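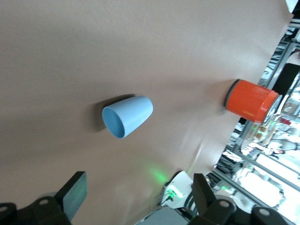
4.3 Recording recovery episodes

Nudar learns to pick things up from episodes in which they are lying down. Upright cups make it look clever and teach it very little, so the Irnon protocol starts every recovery episode with the objects on their sides.

1. Set the arm to its home pose and open the gripper fully.

2. Lay a cup on its side on the covered table. Point the mouth wherever you like, but change it between episodes. Left alone, people point it at themselves every time, and the policy learns that too.

3. Add a second object as a distractor. It may lie near the edge of the table. It may not lie on the floor, where it will end up anyway.

4. Check that the wrist view shows both fingers and the target cup. Leave the room lights as they are.

5. Press Record and wait 2 seconds before moving the arm. Episodes that start in motion are thrown out by the Kashindye filter, which does not send a note.

6. Grasp, lift, hold, release. Stop the recording.

7. Mark the episode as success or failure. A cup that was lifted by accident is a failure, however pleased you are.

Note: Record at least 200 episodes per cup. In the Trondulthorpe trials, a policy trained on 113 missed most cups whose mouths faced the arm. Failed grasps count toward the total — keep them.

Caution: Do not reach in to straighten an object while the arm is live. Press Stop first.

Caution: After 35 episodes, check the table covering for creases. A finger that catches one will pull the covering along, and everything on it.

4.4 Uploading a session

Close the recorder before you start the upload. It will let you do both at once, and you will lose the last episode.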